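Wednesday, January 29, 2025

My uncle, Manouchehr Tehrani, would have turned 90 this week, so I have been going through the box my aunt gave me. It holds his discharge papers, two logbooks, a bundle of letters tied with kitchen string, and a union card from the first job he had after he left the service. I am putting the main facts down before I mix them up.

He grew up in Turkumden, the third of seven children. His father repaired pumps and expected the boys to do the same. Manouchehr did it until he was nineteen and then signed up as an aircraft mechanic. The family story is that he left without telling anyone. The letters say otherwise. His mother packed his bag and his older brother rode with him as far as the bus station.

He trained for most of a year and was then posted to the field at Gornadell, where he worked on hydraulics. He was never a pilot, though my cousins and I told everyone at school that he was. The logbooks are maintenance records he copied out for himself at night. Each entry has the tail number, the fault, and what he did to fix it. The first book has 485 entries. The second one got damp at some point and the back pages are stuck together, so I haven't tried to open them yet.

He met my aunt at Gornadell. She worked in the pay office and he went in to complain that he had been shorted for a week of night shifts. She checked and told him he had been overpaid. They were married the next November.

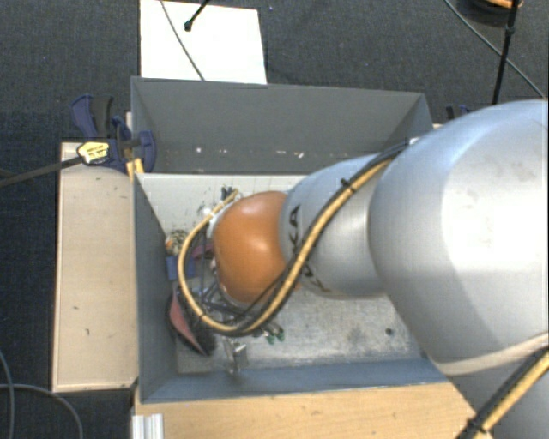
After his discharge they moved to Holloway, where her sister already lived. He had a hard time finding work. He wrote to his brother that employers there had no use for a man who only knew airplanes, and that he had applied at the bus garage and been turned down. In the end he was hired at Ivus, which made valves and fittings in those days, and he stayed until he retired. He started on the benches and finished as a shift supervisor. He didn't care for being a supervisor. He said he spent the day signing things.

I knew him best in his Holloway years. He kept a vegetable plot behind the house and grew far too many cucumbers. He read the newspaper standing up at the counter. He fixed radios for the neighbors and would not take money for it, but he would accept food, and my aunt used to say she hadn't baked a cake in years.

He did not talk much about the service. When I was in high school I had to interview a relative for a class, and I picked him. He answered every question in one sentence. I got a C on it, and I still have the paper somewhere.

There are a few things I can't work out. The discharge paper gives a date four months earlier than the last entry in the second logbook that I can read. Either he stayed on as a civilian or somebody typed the wrong month. There is also a photograph of five men in front of a hangar with first names on the back, and his isn't one of them, though he is clearly standing second from the left.

My aunt thinks one of the others may be the man who was best man at their wedding. I'm driving over on Saturday with the photo and a magnifying glass, and she wants the string back.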